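## 4. Setting up alerts for a celebrity you follow

Naciri promises "every story, as it breaks." Treat that as advertising. The steps below will get you a feed you can live with.

1. Open **People** and type the full name. Stage names pull in strangers.
2. Set **Daily limit** to 16. The default is 1000.
3. Turn off **Insider sources**.

> **Caution:** A "confirmed" tag means 2 sites ran the same rumor. They may have copied each other.
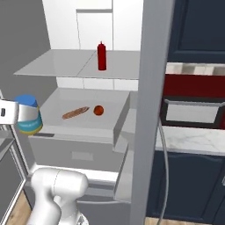
Do pet and family posts count toward the daily limit?

They do, and each repost counts again, so one new puppy can fill your morning.

4. Under **Family**, pick relatives one by one. **Select all** adds former in-laws.
5. Tap **Save**, then reopen the page to check that it saved.

> **Note:** Mornar accounts import old alerts without asking. Delete them first.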